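To: halls-and-rooms list
From: Bookings Office, Rotley Halls Trust
Subject: Re: Changes to room hire at Rotley and Aken from May

Dear list members,

Thank you for the replies received since the notice on room hire was sent out. Several of them raise the same points as the message quoted here, and the office has therefore decided to answer on the list as a whole.

On 2 of the points the wording of the notice was unclear, and a corrected copy will be sent to all regular hirers.

> The notice says that hire periods will in future "include setting up and clearing".
> Our group has always been let in before the start of its booking to put out
> tables, and has never been charged for this. Are we now to pay for that time?
>
> We should also like to know whether the Halliday Room is still to be let in
> two parts. The notice lists it only once, with one price. We need only half
> of it, and the full price would be beyond us.
>
> Lastly, is the tea point to be open in the evenings? It was locked on our
> last two visits and we had to bring flasks.
>
> Secretary, Aken Local History Circle

Setting up and clearing

The hire period will run from the time the door is opened for a group to the time the last member leaves. The trustees recognise that this is a change from former practice. Over the past year the office dealt with 46 complaints in which one group arrived to find another still in the room, and in most of them the cause was time allowed informally at one end or the other of a booking.

Groups which met regularly before the change will be given a quarter of an hour at the start of each booking without charge, provided that the room is free. This should be asked for when the booking is made. It cannot be agreed on the day with the person who opens the building.

The Halliday Room

The Halliday Room will continue to be let either whole or in part. The single price in the notice is for the whole room, and the price for half of it was left out in error. Hirers of half the room will pay half the price, and no group will be moved from the half it now uses without being asked first.

Screens and tables belonging to the Trust may be used in either half. Tables should be left where they were found. Screens may be moved, but should be lifted by two people and should not be dragged, as the floor was sealed last year and marks easily. Nothing may be pinned, taped or hung on them.

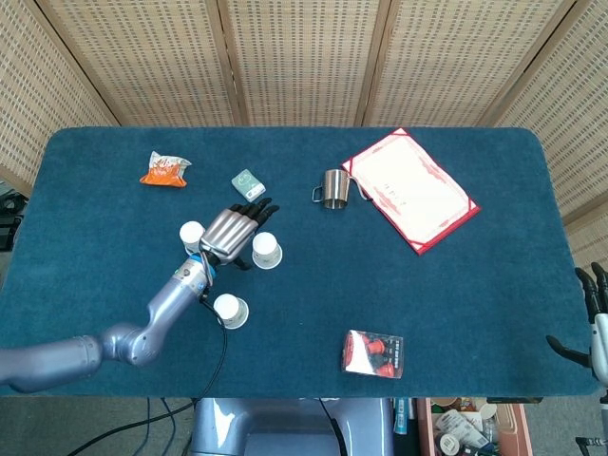

Table with screen behind, cups and snack bag on top.

The rules on food and drink are the same for both halves. Cold food may be eaten in the room. Hot food may be eaten only in the Lower Hall, where the floor can be washed. Cups, wrappers and any other rubbish should be taken to the bins in the passage before the room is handed back. A charge will be made only where the office has had to call in the cleaners outside their usual hours.

The tea point

The tea point should be open whenever the building is open. It was kept locked for part of the winter while the water heater was being replaced, and the office regrets that evening hirers were not told. The new heater is in use. It takes longer to warm up than the old one and should be switched on at the start of a meeting if tea is wanted at the interval. Milk may be kept in the small refrigerator but will be thrown away at the end of each week.

Keys and the Kollusel system

A number of members asked about keys, although this was not raised in the message above. Bookings are now held on the Kollusel system, and each group will be given a door code which works only for the hours it has booked. More than 307 keys were found to have been issued over the years, many of them to groups which no longer meet. Of the groups asked to return theirs, 41 have yet to do so. The locks will be changed in May whether or not the remaining keys come back — deposits, however, will be repaid only against a returned key.

Members who do not use a computer may continue to book by telephone or at the office window. They will be sent their code by post. The code should not be passed to anyone outside the group, and a new one may be had at any time on request.

Parking at Aken

The yard behind the Aken building is shared with the surgery and may not be used by hirers before 6 p.m. After that hour it is open to all, apart from the two bays nearest the ramp, which must be kept clear for those who need them. The Trust has no say over the parking in the street.

Further questions may be sent to the list or to the office direct. Questions about a particular group's account should come to the office only.

Yours faithfully,

Bookings Office
Rotley Halls Trust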